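**June, dye bench notebook, Drestley wool trials**

Back at the onion skins this morning, and very glad to be, after so long on the walnut. Nélida had left me two skeins of the Wibisono fleece, already mordanted with alum and so soft I kept stopping to squeeze them (no harm done, I hope). Weighed out 41 g of skins, covered them with 1000 ml of rainwater and let them come up slowly, well short of a simmer.

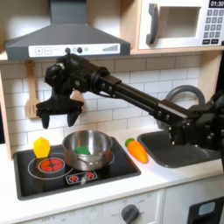 ## Second bath

Gilang thinks we rush the cooling, and I'm coming around to his view – the skein I left in the pot until 21:00 has a deeper, more coppery gold than the one I lifted out at lunch. The early one is nice too, mind you, a sort of weak-tea yellow that Nabila wants for her mittens.

Same bath used again for the gray yarn, with a pinch of iron added. 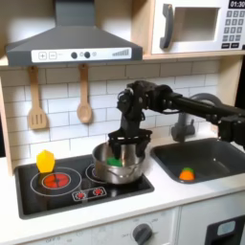
It went olive sooner than I expected, and a little patchy near the ties, so looser ties next time, please, everyone! Jelle has the tags. I still need to snip a length of each for the window card and ask Nevzat if the Rarusgate shop can save us their red skins.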